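Gripper Trials on the Two-Arm Bench: Gallery
Hustetti Workshop, August

Picture 1 of 1
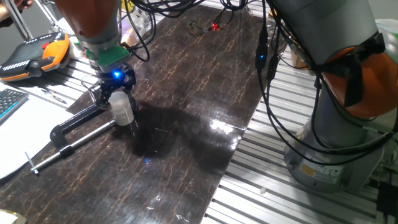
Black gripper holding the white translucent container over the marble-pattern top. Green wrist mount above it, second arm on the right.

The bench has two arms facing a shared table. We spent most of August on it comparing two grippers, the Gevau and the Kavanagh, on objects that had given us trouble during the spring. Darragh Ó Conaill ran the trials and kept the log. I wrote the notes below from his log and from my own time at the bench.

The session added up to 556 logged picks over 6 objects. A pick counted if the object came up clear of the surface, stayed up for three seconds and went back down standing. A container that tipped over on release was logged as a miss even if the grip itself had been fine. That rule cost both grippers a fair number of points, and we argued about it, but we kept it to the end.

Notes on the objects

The translucent container was the hardest of the set for the camera. Its walls pass enough light that the depth reading drops out in patches, and the pose estimate then leans one way or the other. We tried a strip of matte tape on one for part of a morning. Picks improved, but we took those runs out of the comparison.

The bar clamp was hard for a different reason. It is long and the weight is not where the middle is. Both grippers could close on the bar, and both let the screw end swing down when they took it too near the other end. Darragh moved the grasp point twice before the numbers settled.

The keyboard went better than expected with the Kavanagh and poorly with the Gevau, which kept pressing keys on the way in. Pens were fine with either one as long as they were not lying against an edge.

Notes on the surface

We run on a glossy top on purpose. Customers have glossy tops. Reflections from the overhead lights show up in the camera data as bright spots, and a tall object throws a shadow long enough to be picked up as part of the object. Turning one bank of lights off helped. Paper over part of the surface helped more, but the gripper can drag the paper if it comes in low.

Notes on cables

Cable routing took longer than the gripper changes did. Anything fixed tightly at the wrist pulled when the last joint turned past its halfway mark, so we left slack and checked the loops before each batch. We lost some 200 picks from the first week to a connector that had worked partly out. They are not in the total given earlier, and we did not try to recover them.

Notes on the controller

Both grippers ran from the same Skondadus controller, with the closing force set by hand from the pendant. The Gevau needed a lower setting for thin-walled items. The Kavanagh could stay on one setting for nearly everything, and that saved time between objects. Changing from one gripper to the other took us 3 bolts, one plug and a new tool offset. Forgetting the offset was the most common mistake of the month.

Where we ended up

The Kavanagh stays on for general work. We are keeping the Gevau for small rigid parts, where it was quicker to close and easier to line up. Suction is next, starting with the flat items, using the same log sheet and the same rule about standing the object back up.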